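Three weeks with a language server for our weird little config language

So I finally did it. After years of editing Norard files as plain gray text, I wrote a language server for them, and I am way too happy about it.

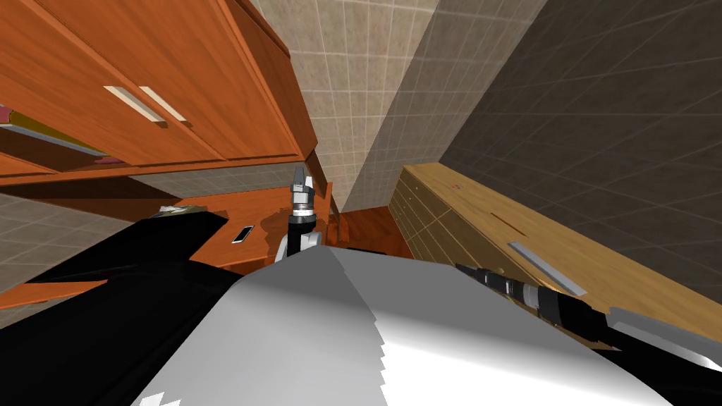
Quick background for anyone who hasn't had the pleasure: Norard is the config language we use at work to describe build pipelines. It started as a weekend parser by Murdo Munro and grew from there. We have 57 files of it now, the biggest one is past 3000 lines, and until last month the best tooling anyone had was a Vim syntax file that colored comments and not much else.

I started with the grammar, which I expected to be the painful part. Nope! Tree-sitter ate most of it in an evening. The only real trouble was the heredoc blocks, where the closing marker can be indented but the opening one can't, and I ended up writing an external scanner in C for that. My C is rusty. Shih-chieh Siu read it over and found two places where I would have run right off the end of the buffer (thank you, Shih-chieh, I owe you lunch).

Then came the server itself. I wrote it in TypeScript because the libraries are good and I wanted to get to the fun bits fast. First feature was go-to-definition, and oh my goodness, the first time I held down the key and clicked on a step name and it jumped into another file, I got up and walked around the room. Hover came next, then completion for step names, then completion for the options inside a step. That last one took 4 tries. The parser has to make sense of a half-typed line, and half-typed lines in Norard look a lot like complete lines that mean something else entirely.

What surprised me most is how much I like the diagnostics. I only added them because Sze-wing Man asked for a warning on unused variables, and it lit up yellow squiggles in files I'd have sworn were clean. One of those variables was still pointing at the old Elness server, which we turned off back in April!

Speed is fine so far. I reparse on every change with a 50 millisecond delay, and even the giant file keeps up -- except on rename, where I'm still doing something silly and walking the whole workspace twice. That's next on my list.

Things I still want to do: formatting (scary, people have opinions), a symbol outline that nests properly, and some way to run it outside the editor so we can put the same checks in CI. Jailson Andrade has already been running it in Neovim with a ten-line setup, and it worked on the first go, so hooray for the protocol doing what it promises.

If you have a homegrown language sitting around with no tooling, please try this. Start with go-to-definition and skip everything else for the first week. I'll put my scanner code up once I've cleaned out the swear words in the comments, and the heredoc part gets its own post because I have so much to say about heredocs.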